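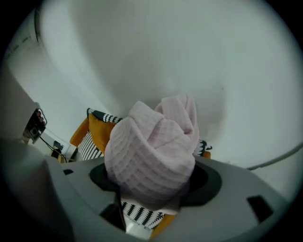

Certon Outdoor Instructors' Forum
Board: Course Design and Safeguarding
Topic: Personal stories of bereavement on residential courses

Posted by: moorland_lead
11th May

I should be grateful for the views of members on a matter that has arisen in our review of the winter programme.

At the Griliseck centre we run a four-day navigation and self-reliance course for adults. On the second evening the lead instructor gives a talk by the fire. For many years that talk has included an account of a friend who died on an expedition, and of how the instructor came to leave the far north and return home. Feedback on the talk has generally been excellent.

In February we received a letter from a participant who had lost her brother shortly before attending. She was not angry. She wrote that she had come to the course to be outdoors and to have her hands busy, and that she had not been ready to hear a stranger describe a death in detail with no means of leaving politely. It was dark, and she did not know the path back to the bunkhouse.

We have replied to her and apologised. The question now is what the written guidance should say. My draft reads as follows:

"Instructors may refer to personal experience of loss where it has a clear bearing on the teaching. Such material should not be included in evening sessions which participants would find it difficult to leave."

Comments are welcome before the draft goes to the centre manager.

Posted by: tarp_and_kettle

Thank you for setting this out so fairly. I support the first sentence of the draft and have doubts about the second.

The evening is when people talk. In my experience participants who say very little on the hill will speak at length once the pots are washed and the light has gone. If instructors are told that the subject of death is closed after supper, they will become guarded, and participants will notice. A man on one of my autumn courses spoke about his late wife for most of an evening. He did so only after I had mentioned my father.

I would prefer guidance that asks instructors to say beforehand what the talk contains.

Posted by: Horgan_Training_Office

We write on behalf of the training office at Horgan, where a similar rule has been in force for two seasons.

Our rule has two parts. The joining letter states that instructors may speak about accidents and deaths they have known. The instructor then repeats this before the talk and names an alternative, which is normally tea in the drying room with the assistant instructor. Headtorches are given out before the talk begins, and the route to the building is walked by the whole group in daylight on the first afternoon.

In the first season 3 participants chose the drying room. In the second, 10 did so. We do not regard the increase as a failure of the talk. Several of those people told us afterwards that they were simply tired.

Posted by: moorland_lead

That is most helpful. May I ask whether the assistant instructor in the drying room receives any training for the role? It seems to me that this person may be left with the more demanding conversation.

Posted by: Horgan_Training_Office

The assistant completes a half-day listening course and is told plainly that counselling is not expected. A card with the numbers of two bereavement helplines is kept by the kettle. Assistants are also asked to speak to the course director before going to bed if anything has worried them. We learned to insist on this last point.

Posted by: grey_wether

I must record my disagreement with the direction of this thread.

These courses are sold as self-reliance training. Participants sign a form which states that they will be cold, tired and uncomfortable. The stories told by senior instructors are a large part of what they have paid for. I took my own first course because I had heard one such talk, and it set the course of my working life. The instructor gave no warning of any kind. Had he stood up and read out a list of what he was going to say, I doubt that I should have remembered a word of it.

One letter in many years does not justify a change of policy.

Posted by: tarp_and_kettle

With respect, one letter means that one person wrote. I have sat through talks that upset me and have never written to anybody about them.

I agree with you about reading out a list. A single sentence before supper would be sufficient: "Tonight I shall be talking about a friend who died, and anyone who would like a quieter evening is welcome indoors." I cannot see that this spoils anything.

Posted by: grey_wether

I could accept one sentence. I could not accept a rule against evening talks, and I would ask that the draft be amended accordingly. I maintain that the joining letter is the wrong place for it – our letters already run to four pages and participants do not read them. They arrive without gaiters every year.

Posted by: slow_river_paddler

I speak as a participant, having attended courses at Griliseck and elsewhere, and I hope a contribution from outside the profession is permitted.

I booked a canoe course on the Fluter the spring after my mother died. I told the office when I booked. That information did not reach the instructor, who asked the group on the first night to say what had brought them there. I said that I liked boats. I then spent the rest of the trip wondering whether he knew and was being tactful, or did not know at all.

I would ask centres to consider what happens to the information they collect. Had the instructor said quietly at the landing stage that he had read my form and that I could talk or not as I pleased, it would have been enough for me. The paddling itself did me a great deal of good, and I have been back since.

Posted by: moorland_lead

I am obliged to slow_river_paddler. I have checked our own booking form this morning. It asks about medical conditions, diet and swimming ability, and the remarks box at the foot is not copied to the instructor's sheet. I shall raise this separately.

In the light of the replies, I have revised the draft:

"Instructors may refer to personal experience of loss where it has a clear bearing on the teaching. Where an evening talk will include such material, the instructor should say so briefly before the evening meal and offer a comfortable alternative indoors. The path to the building should be walked by the group in daylight. Remarks made on the booking form must be passed to the lead instructor before the course begins."

The joining letter is left as it stands for the present.

Posted by: Horgan_Training_Office

We would retain the line in the joining letter, for the reasons given, but otherwise have no objection. Please add that headtorches should be checked. Ours were handed out last season with flat batteries.

Posted by: grey_wether

I withdraw my objection to the evening clause. I remain of the view that the word "comfortable" should be struck out.

Posted by: moorland_lead

Headtorches added. "Comfortable" will stay in until the centre manager has seen it.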